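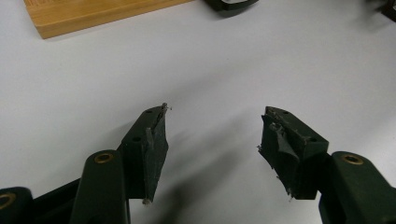
Maricica Sima wrote in to ask if anyone in their right mind buys a plain white table when there are kids, curry and felt pens in the house, and would I please stop recommending pale furniture. Fair enough, Maricica! But I've had the Gornia in the back room for two years now and I'm more keen on it than the day it came, so let me have a go at changing your mind.

Mine is the 135 cm one from Rovside, in white, and it cost me $627 with delivery to Gistthorpe. I dithered over the price for a whole winter. What sold me was the light. The room faces the wrong way and the old dark table soaked up every bit of daylight we got, and the first morning with the Gornia in there I could thread a needle at eight o'clock without the lamp on. I still get a little kick out of that. Anything you drop on it you can find again too (pins, beads, the tiny screw out of your glasses), and if you do fiddly work of any sort that's worth a fair bit of money all by itself.

Now, stains. Turmeric is the one to watch. Left overnight it leaves a yellow shadow, and I needed bicarb and a damp cloth and then a second go the next day to shift it. Felt pen came off with a bit of metho. Coffee, tomato, glue stick, all fine with warm soapy water. I wouldn't use a scourer, as Costel did on his and now he has a dull patch the size of a saucer that catches the light whichever colour cushion he hides it with.

It does show crumbs. There's no getting around it, you'll be wiping it more often than a timber one. I keep a cloth on the windowsill and it's become a habit, like putting the kettle on.

Other grumbles: the feet are too hard for floorboards, so buy felt pads at the same time. The instructions have the leg bolts going in before the cross rail and it's much easier the other way about. And the edges could be softer, my forearms notice after a long evening of cutting out patterns.

There's a 112 cm size as well, which Horațiu Ciobanu has in his flat and loves, though I'd find it tight for fabric. If you've got the wall space, get the longer one. Rovside had the white back in stock in October, and the grey was still on order.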